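Keeping a Row of Things Along the Back of the Counter
Posted in: Kitchen, Small Spaces
By Rattana Thongsuk

I love a back row. If your counter is deep enough, the strip along the far edge is the best storage you own, and you already paid for it! Things stand in a line, you can see every one of them, and the front stays open for the cutting board and whatever you're making.

I picked this up from my neighbor Rungnapa Kaewsai, who cooks on a counter smaller than my ironing board and never seems to be hunting for anything. Her rule is one deep, always. Once a second row starts forming in front of the first, you're back to digging.

Start by taking everything off and wiping the whole surface down. Then put the cutting board where your hands naturally fall and build out from there. Bowls and boxes can go behind it, and a tray works nicely next to the board for anything you've already chopped or are about to.

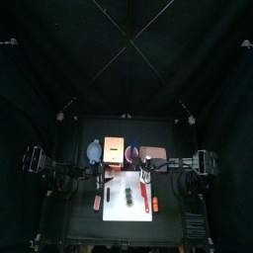 Bowls with a handle on the rim are my favorites for the end of the row. Turn the handle toward the wall and it won't catch your sleeve when you reach past. (I lost a full bowl of pancake batter learning this. It went down the front of the cabinets and into the drawer with the dish towels.)

Now, kettles. A kettle with a tall wire handle takes up more height than you'd think, so measure before you give it a spot under a shelf. Mine needed 16 inches with room for my hand, and the shelf was at 15 and change. I moved the shelf. Theerawat Boonchu wrote in to say he just stands his at the far end, past the shelf, and that's a perfectly good answer too.

Shiny metal shows every fingerprint, so if that bothers you:

Wipe it with a soft cloth and a little white vinegar once it's completely cool.
Rinse the cloth and go over it again with plain water.
Dry it right away -- air drying leaves spots.
Do the handle last, joints included, where grease likes to hide.

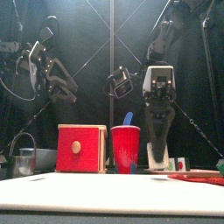 Spacing matters more than I expected. I leave four fingers between things, enough to get a hand in and lift something straight up without nudging its neighbor. If the row won't fit with those gaps, something has to go live in a cupboard. At my house it was the fondue pot, and I haven't missed it once!

Put the tall things toward the ends and the low ones in the middle, behind the board. You'll be reaching over that middle section all day long. Light-colored pieces are great on a dark counter, by the way, especially early in the morning before you've found the light switch.

Every May I pull the whole row forward and clean behind it properly, with warm water, dish soap and an old toothbrush for the seam at the wall. The rest of the year a quick swipe after supper does it -- slide two things over, wipe, slide them back, move along.

Next up: what to do with lids.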